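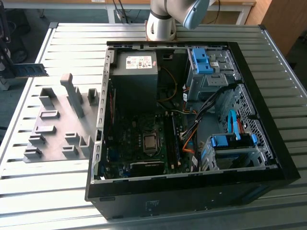

Second Progress Report to the Plornier Fund
Project: Student Robotic Disassembly Cell, Stockdale Technical College
Submitted by Neusa Rangel, project supervisor
Jul 26, 2020

Your office asked for "a brief narrative of activities, including setbacks." The setbacks were easier to write, so I have had to work to keep them from taking over.

Summary

The students set out to have two robot arms take memory modules out of discarded desktop computers and put them in a tray in an orderly way. At the time of the January report, the arms could do this when the computer was made of cardboard. We have since moved on to real ones, which have cables.

Activities this period

The case now lies on its side on the slatted bench with the side panel off, and we work with the CPU cooler removed. We tried leaving the cooler in place for the first month. It is the largest thing in the neighborhood and the arms found it every time.

The team printed a new fixture tray to sit beside the case. It is version six. Version five was a fine tray in every respect except that it had been drawn in inches and printed in millimeters, and it now holds paper clips. The holders on the current one vary in shape because the students kept changing their minds about which way up a module should go, and in the end they settled the argument by printing several answers.

Eliécer Quispe rewrote the motion code so that each arm asks permission before entering the space over the case. This cured the collisions and introduced a new condition in which both arms wait politely for the other to go first. The longest such wait was 70 minutes and ran through lunch. A timeout has been added.
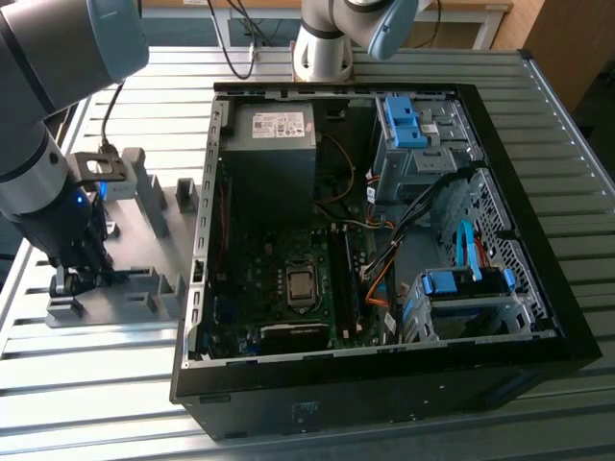 Cables remain the main difficulty. No two donated machines route them the same way, and a loop of wire over the memory slots is enough to send a gripper back to its starting position to think. For now a student tucks the wires aside before each run. We log this as manual preparation, and we would like to stop logging it by the end of the next period.

Results

The students logged 300 full attempts at removing a module and placing it in the tray. The logs came to 2496 pages when somebody sent them to the office printer, and the office has asked me to mention it. Most failures happen at the latch tabs, where the gripper has to open the slot before it pulls. The students have a new set of fingertips drawn up for this and I expect to see them printed before classes resume.

Budget

We spent $759 this period, nearly all of it on filament and replacement gripper parts. The Barkberg line for travel is untouched, as the Barkberg student showcase was called off. We ask your permission to move that money to spare parts.

Next period

Fit and test the new fingertips. Teach the arms to cope with at least one cable. Move the control software to Fuvunum, the scheduling package the students have been asking for, once Eliécer has written down how the present one works. He has promised me a first draft by the end of August.

Receipts are attached, including one for paper.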